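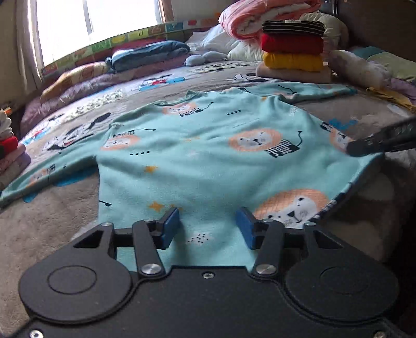

Ivana Cabral, contributing writer

Magazine > Features > Machines at Home

The first time I saw the robot try to fold a pajama top, it reached for the left sleeve with its right arm, reached for the right sleeve with its left arm, and ran one wrist straight into the other. There was a crack, a sort of electric whine, and then Dardo Olivares leaned across me and hit the red button. "So that's the thing," he said. I'd been in the building maybe ten minutes!

The thing had been going on for most of September by then, and it had the whole laundry team at Cetwood in a bad mood. They're a small outfit (I can hear the break room microwave in all my recordings) and they're trying to get a two-armed robot called Falcão to put away kids' clothes. Kids' clothes are harder than you'd think. They're small, they're stretchy, the sleeves are short, and everything has a lion on it.

The robot learns by copying people. Somebody picks up a pair of hand-held grippers, one for each hand, and folds real clothes on a real bed while the tools record what the hands are doing. I got to try it, and I loved it and was terrible at it. You squeeze, two blue rubber finger pads come together, and you get hold of a pinch of fabric if you're lucky. I had an aqua long-sleeved top with big peachy lion faces all over it, spread out on a gray plush blanket with its own cartoon animals, and for a while I could not have told you which critter belonged to which layer. I kept picking up blanket. Dardo, who has done this for months, uses one gripper to press down on the fabric and the other to do the fussy part, like a person holding down a gift box with one finger while they tie the ribbon.

Which brings me back to the crash, and to the question of why a robot taught by Dardo would do something Dardo would never do.

The first guess was the robot. It usually is. They pulled the covers off both wrists, swapped a cable, ran the arms through their warm-up moves with nothing on the bed, and everything was perfect. The arms went where they were told. On a yellow towel, perfect. On washcloths, perfect, two in a row, with a nice little pat at the end. Put out a top with sleeves and about every so often — no pattern anyone could see — the arms would cross.

The second guess was the lions. I'm serious. There was a whole afternoon where people believed the vision side was mixing up the print on the clothes with the print on the blanket, and somebody drove to the store for plain white pajamas. Falcão crossed its arms on the plain white pajamas too. The receipt is still taped to the whiteboard.

What finally cracked it was boring, and I mean that as praise. Dardo sat down on a Saturday with a bag of pretzels and started watching the training recordings one at a time, with the hand tracks drawn over the video as two colored lines, green for left and orange for right. He'd watched plenty of them before, but always on fast forward and always with the lines turned off, so that he could check whether the fold came out okay. The folds were lovely. The lines were a mess. In one recording after another, the green line followed the hand on the right.

The grippers, you see, come in pairs, and the two in a pair are built the same. The only way the system knows which is which is a pairing step at the start of each session, when you're meant to squeeze the left one first. Mivitz, the software that does the recording, shows a message and waits for a squeeze. Whichever gripper it hears from first is the left one until you close the session. Brush against the wrong one while you're scooting a pile of clothes out of the way and you've just told the computer that your right hand is your left hand, and it will believe you all morning.

An older version used to ask you to confirm. People found that annoying (I would have too, you're already holding a tool in each hand, what are you supposed to click with, your nose?) so the confirm screen was taken out. The person who took it out is a friend of everyone there and I promised not to use a name. I will say that this person brought donuts.

The final count was 678 bad recordings out of 2,284. That's a lot of bad teaching! It also explained the towels. If you're folding a towel, left and right don't matter that much, because the two sides are mirror images and each hand sort of stays home. A sleeve is different. You go and get it, you carry it across the middle, you come back. The robot had seen that done two ways, and when it couldn't make up its mind it did some of each, and the arms met over the neckline.

I asked Dardo if anyone had gotten hurt, and he took a second before he answered. Earlier in the month a coworker had reached in to straighten a collar between runs and the right arm came over from a side she wasn't watching. It bumped her knuckles. No cut, no doctor. They wrote it up as her reaching in too early, and she went along with that, and he feels lousy about it now. The arm wasn't where anyone would expect it to be, for the same reason it kept hitting its partner. They've since gone back and changed the report.

Lostellow, the shop that makes the grippers, offered to put a notch on the left-hand handle, something your thumb can find without looking. The first 200 pairs with the notch should ship soon. In the meantime Cetwood has gone low-tech and wrapped the left handles in hockey tape. The confirm screen is back. And there's a new rule about Falcão: 3 full runs at quarter speed, with everybody behind the line, any time it gets a fresh batch of training. When I asked why that wasn't already the rule, I got a lot of people looking at their shoes.

The bad recordings didn't get thrown out, by the way. Once you know the labels are flipped you can flip them back, and a script did it over lunch. Retraining took a bit longer, and I drove home and came back for it.

I stood well behind the line this time. Same kind of pajama top, same tiny sleeves. The left arm went out and got the left sleeve and brought it in, slow as anything, and the right arm waited, and then it went and got its own. The fold was crooked, to be fair. The hem stuck out a good inch on one side and Dardo was already scribbling something about it before the arms had parked. I asked if I could have another go with the grippers while they talked, and I got the first sleeve in on my fourth try.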